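Grastthorpe Study Room – progress report to the Mellard fund
Prepared by Gifty Eshun, 13 Feb 2018

Of the 4000 granted, 1896 has been spent, mostly on electrical work and furniture. Senyo Boateng has the receipts.

The first two desks are in use. Each was to get a lamp, a wall socket and wireless access. The lamps we chose are brass, with a round base. Cables remain the weak point – chargers and leads still lie across the desktops, and we have 214 set aside for clips and trunking.

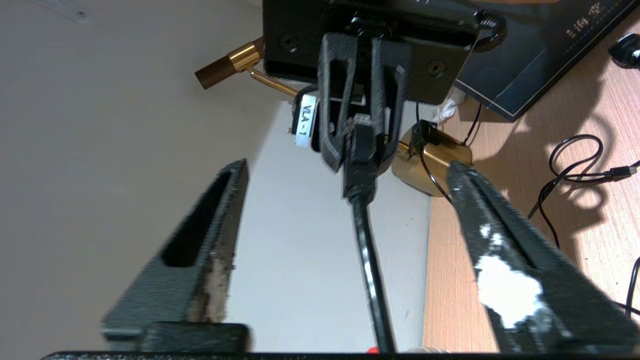
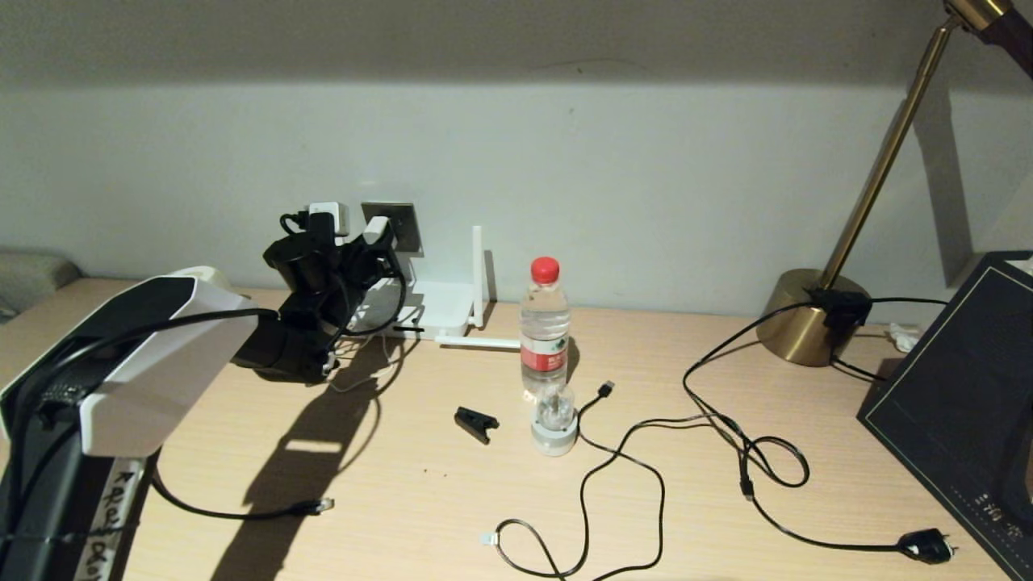 Second photo: the desk with its lamp, router and wall socket, before any trunking.

Kojo Ansah has asked Barajas for a price on the remaining desks. Their first quote left out delivery, so we are waiting on a new one. Salamatu Onuoha will draw up the opening hours once we know how many seats there are. We expect to send the final accounts in July.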